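Skomach wrist kit review: four months of recording demonstrations

Published Sunday, September 1, 2024

The Skomach kit is a pair of parallel gripper fingers, a small wrist camera, a mounting plate and the Fonent recorder licence. We bought ours in May to collect examples for a policy that sorts and picks up household textiles. Since then it has logged 2,204 kept episodes across two arms. This review covers the hardware, the recorder and the export. Training results are left out, as they depend on too much else.

Fitting took an afternoon per arm. The plate has slotted holes, so the camera angle can be changed after mounting, and that is a weakness. A slot that can be adjusted can also drift. We lost a day of recordings to a plate that had tilted slightly between sessions, and now mark the bracket with a paint pen. Skomach supplies four screws and no spares.

The view from the camera is well chosen. Both fingertips stay in shot with the gripper open, and there is enough floor beyond them to plan an approach. Focus is fixed. Cloth texture close to the tips is adequate, and thin objects such as wire handles hold together at working distance. Clear plastic is harder for any camera of this size: the rim of a bin shows mainly as highlights, and under flat light a side wall can all but vanish. We record clear bins on purpose for that reason, with cloths of several colours inside.

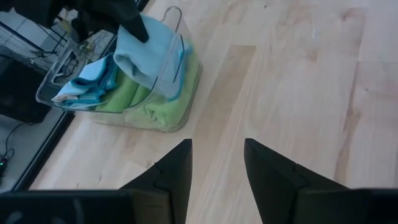
The fingers are matt black, which keeps glare down and makes them easy to mask. They are narrow at the tip and grip a single fold of microfibre well. A stack is another matter. On soft piles the tips tend to pick up two layers, and the operator has to back off and try again. We keep those attempts but tag them, and the tag is a single keystroke in the recorder.

Fonent is the better half of the kit. Start, stop and discard are on a foot pedal, so both hands stay on the controls. Joint readings and video share one clock, and in our checks they never differed by more than a video frame. Discarding an episode asks for no confirmation. Turn on the holding folder in the settings before doing anything else.

Export is slower than it should be. A session of 36 episodes has to be written out in full before the first can be opened, and an interrupted export starts again from nothing. Paiva, which we used before, writes episode by episode. On the other hand, Paiva has no pedal support and its labels live in a separate file that is easily lost.

Compared with the Nurkton fingers on our older arm, the Skomach set is lighter and its pads are quicker to change. The Nurkton pads last longer. We are on our third set here.

Good: camera view, shared clock, pedal, pad changes.
Poor: slotted plate, no spare screws, export.

Score: 3 out of 5. A fixed plate would add a point. We will keep the kit on both arms for the next round of recording, with the slots pinned.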